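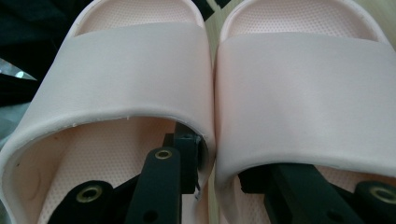 Surely a slide is only a slipper that has been outdoors, a student in the Clolside group objected last July, and can we get on to proper shoes? We can't, not until session 22. The objection is worth keeping in mind all the same, as half of you will be thinking it.

Housekeeping and Domestic Order, Nellstead evening course
Session 2: Footwear by the door

Bring to class: one pair of slides or sandals, an old toothbrush, a cloth you don't mind losing.

What we mean by a slide
A single broad strap, an open toe, an open heel, no fastening. Pale pink foam-like material is a fair specimen: matte, thick at the rim of the strap, and dotted all over the footbed. The dots are where your trouble will be. A plain surface wipes clean in one go, while a dotted one keeps a little of everything you have walked through and shows it to your guests.

Pale colours
A pale slide reports every crumb. Two white specks on the lip of a strap can be seen from standing height by anyone's mother-in-law. Dark slides are just as dirty but have better manners.

Cleaning, in order
Knock the soles together outside. Not over the mat, which you will then have to clean.
Wipe the strap, going under the rolled edge.
Brush the footbed in small circles with lukewarm water and a drop of washing-up liquid.
Rinse, shake, and stand them on their heels in the shade. Foam left on a radiator may change shape, and your foot will not change to match.

Pairing and placing
Slides go side by side, inner edges touching, toes all facing the same way. Heels towards the room if you mean to step in and leave, heels towards the door if you mean to arrive and stay. The Gavrilă handout argues for toes to the wall in every case. Read it, and then look at your own hallway.

Do not stack them. The strap of the lower one gets squashed, and the upper one slides off, true to its name.

The rack
The Wasisine rack we use in class has shelves 28 cm deep. Larger slides will hang over the front. Turn the rack, not the slides, if you have the wall for it.

For next time
Write down where every pair in your house spends the night. Under the sofa is a place. Further notes on foam and rubber are in the course folder, sheet 541, which has been misfiled under Bathrooms.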